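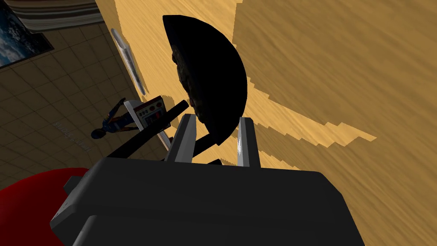
Sobre a conservação de cartas de família

Retomo neste espaço um assunto que vários leitores me têm colocado por escrito: o que fazer com a correspondência herdada de pais e avós. Em janeiro concluí a arrumação do espólio da minha tia Eulalia Farías, composto por 235 cartas, na sua maioria enviadas de Villalba, e julgo útil registar o procedimento adotado.

Procedeu-se em primeiro lugar à leitura integral, sem alterar a ordem em que os maços se encontravam. Essa ordem constitui, por si, informação: a minha tia agrupava as cartas por remetente e só depois por data, com exceção de um maço de 25, atado à parte, cujo critério continuo a desconhecer.

Os agrafos e clipes metálicos foram retirados com uma espátula fina. As folhas foram desdobradas e acondicionadas em pastas de papel sem acidez, 20 por pasta no máximo. Os envelopes conservam-se junto da respetiva carta. Não se recomenda, em caso algum, o uso de fita adesiva ou de bolsas de PVC.

Quanto à identificação, utilizou-se lápis macio, no verso e ao canto. Oito cartas permanecem sem data; o carimbo de duas delas permite apenas ler o nome da localidade.

O inventário encontra-se disponível para consulta dos familiares, mediante pedido dirigido ao endereço habitual. A transcrição das cartas de Villalba será publicada nesta página à medida que for revista, a começar pelas mais antigas.

31/1/26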